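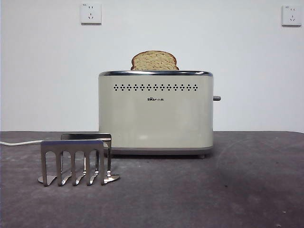

Tineke Bosman warned me before I drove out to Ciltville that her work would look dull from the outside. "It's toast," she said on the phone. "I make toast for a living now." I went anyway, because I've been curious about robot training ever since our January issue, and I came home wanting breakfast!

Bosman runs data gathering at Plemeck, a small outfit that collects examples of everyday kitchen jobs so a learning system can pick them up. One attempt at a task, start to finish, is an episode. On a good day she and her colleague Maarten Smits get through 30 of them, and on a bad day they're happy with 20.

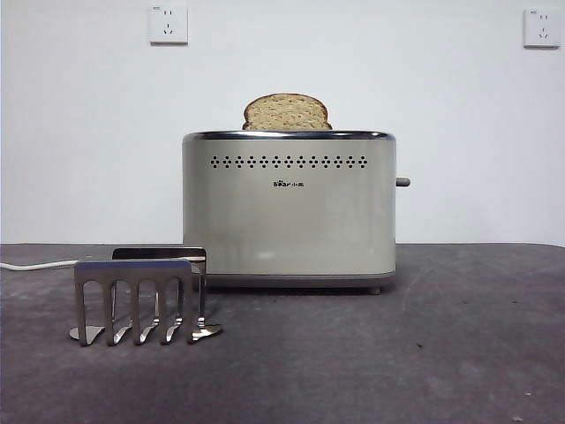
I asked her what makes an example worth keeping, and she laughed (I think she gets that one a lot). "People assume we only want the perfect ones," she told me. "I want the ones where you wobble and then fix it." Smits is fussier. He cares most about how each attempt is set up, and he talked me through it with real affection - the slice standing up in the toaster, the steel rack off by itself on the table. "If I put the rack in the same spot every time, the model learns the spot," he said. "It doesn't learn the rack." So he moves things a little, writes it down, and moves them again.

They don't always agree. Bosman would keep an episode with a clumsy pause in it, and Smits would throw it out. Their rule, borrowed from an old project called Holub, is that 2 people have to watch an episode before it gets deleted.

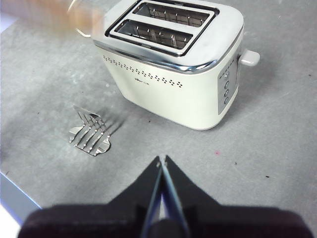 The gripper's own view, with the toaster and the metal rack.

This angle is the one Bosman loves. "You lose the room, but you get the fingers," she said. "When I'm labeling, I go to the wrist view first." Smits prefers the fixed cameras, and they bickered about it cheerfully while I ate a sandwich.

Next up is a second set of kitchen tasks over in Clellton, with drawers, which Smits is dreading. "Drawers stick," he said. Bosman can't wait.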